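# ¿Por qué la madera tiene nudos?

Si miras una tabla de cerca, a veces encuentras manchas redondas y oscuras. Se llaman nudos.

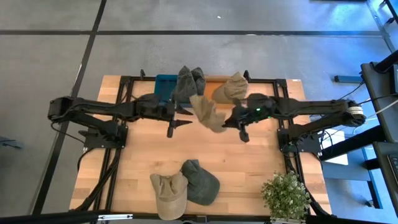 Un nudo es el lugar donde nacía una rama. Cada año el tronco engorda un poco y la madera nueva va rodeando la base de la rama. Cuando el árbol se corta en tablas, esa parte queda a la vista.

Hay dos clases de nudos:

- **Nudos vivos.** La rama seguía creciendo. Están bien unidos al resto de la madera.
- **Nudos muertos.** La rama ya se había secado. A veces se sueltan y dejan un agujero.

El nudo es más duro que la madera de alrededor, y por eso cuesta más serrarlo o clavar un clavo en él.

## ¿Y las rayas?

Las rayas se llaman vetas. Muchas son anillos de crecimiento cortados a lo largo. En los lugares con inviernos fríos, el árbol suele formar un anillo al año. Un tronco con 24 anillos tiene, más o menos, 24 años.

**Para probar:** busca en casa un mueble de madera y sigue una veta con el dedo. Cerca de un nudo, la veta se curva y lo rodea.

*Texto: Precious Mofokeng*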